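Bestberg Wool & Knit Wash, unscented

Back in stock, 400 ml bottle. Refill pouch to follow in June, sign up at the bottom of the page if you want the email.

For wool, cashmere, alpaca, mohair blends. No rinse needed if you stick to the dose. No softener in it, no enzymes, no dye. Not for leather trim or suede patches, please dont.

How to use: one capful to a sink of cool water. Push the sweater under, leave it 11 minutes, drain, press. No wringing. Roll in a towel, then flat to dry, sleeves straight, hem squared up. Never on a hanger. Stripes: wash dark and light ones alone the first time, colors can move.

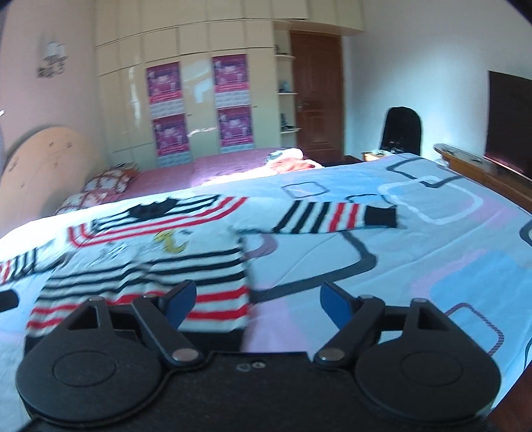

Wilson Restrepo wrote in to say he was using twice the dose for years with his old Lernetti soap and his cuffs always felt sticky, one capful fixed it. Good tip from him too: turn it inside out before it goes in the water.

Machine use is OK on a wool cycle, cold, low spin. Half a capful for 2 sweaters. Mesh bag if you have one. Front loaders, put it straight in the drum and not the drawer.

Goes with: Santoro sweater comb, Gillier drying rack (low stock).

Shipping same day if you order before 2. Bottles ship upright with the cap taped, so peel the tape befor you twist. Returns unopened only. Questions on bulk orders, ask for Reece Inskip.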